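July 11, 2021

I promised a few of you I'd write up the gripper comparison once I had spent real time with both pairs, and then I kept putting it off, partly out of laziness and partly out of wanting to be fair to the Kondby set, which I disliked for the first two evenings and then grew rather fond of. So pour yourself something and settle in, this one rambles a bit.

For anyone new, these are hand-held grippers. You hold one in each hand, do an ordinary task, and the motion gets recorded so that an arm can learn from it later. The Kondby pair is the lighter one, at 310 grams a side on my kitchen scale. The Pallano comes in at almost 400, and you wouldn't think that would matter, but oh, by the end of an evening my wrists had opinions! Tiburcio Zamudio, who lent me the Pallano and has forearms like fence posts, says he has never noticed the weight.

What I care about most is soft stuff. Blocks and mugs are easy, and any pair of fingers will pick up a block. A squeeze tube gives under the fingers and wants to lean over, so you find out quickly how well you can feel what you're doing through the handle. I went through the tube task over and over with the Kondby – picking it up, standing it upright, moving it past a plastic cup – and wrote down every fumble in a notebook that is now mostly coffee rings.
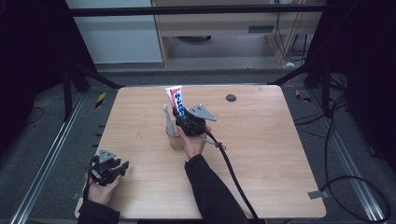

*Tube in the right gripper, left one open and waiting its turn.*

The Kondby's long fingers are lovely for this. I could come in beside the cup without bumping it, which I never quite managed with the Pallano and its stubby jaws. On the other hand, the Pallano closes more evenly, and with anything heavy I'd reach for it first.

My one real grumble with both is the cable. You get used to keeping a bit of slack by your hand, but every so often you turn your wrist and feel that little tug, and there goes a perfectly good take. Brayden Cormier suggested a softer cable from Caron, so I've ordered two and will try them in September, when I have the table to myself again.

I'm keeping the Kondby on for now. The Pallano goes back to Tiburcio next week, along with the jar of plum jam I owe him.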